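Does the tag tell us where the gripper is? A check of the Poduval pose tracker
Indira Poojary, student project report

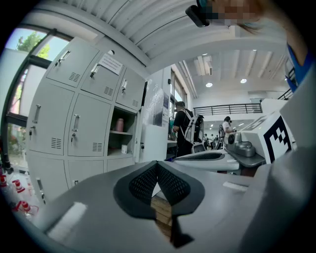
Project Reports, Vol. 6, p. 73

The Poduval package takes video from a hand-held gripper and gives back the path the tool followed. Its notes say the output is ready for training a policy. I wanted to see whether that held up on our own recordings from the Rilcombe hall, where there is a large window near the lockers and plenty of grey metal doors that look much alike.

I ran 200 clips through it with the default settings. The tracker finished 183 of them and reported each as good. I don't put much weight on that figure. "Good" only means the solver stopped without an error, and it says nothing about whether the path is right.

So I compared the tracked path with the pose of the square marker on the other gripper, whenever that was in view. In six clips the two disagreed badly, and the package flagged none of them. Repeated locker doors are my main suspect – one vent and handle is easily matched to the next – but I haven't shown this. People moving about behind the bench may matter just as much.

The marker is a weak judge too. It sits well off to the right, where the lens bends things most, and I used the Brasen calibration as supplied.

I would not train on these paths yet. The next step is to redo the calibration and run the same clips with the people masked out. The Clatstead planner can wait until then.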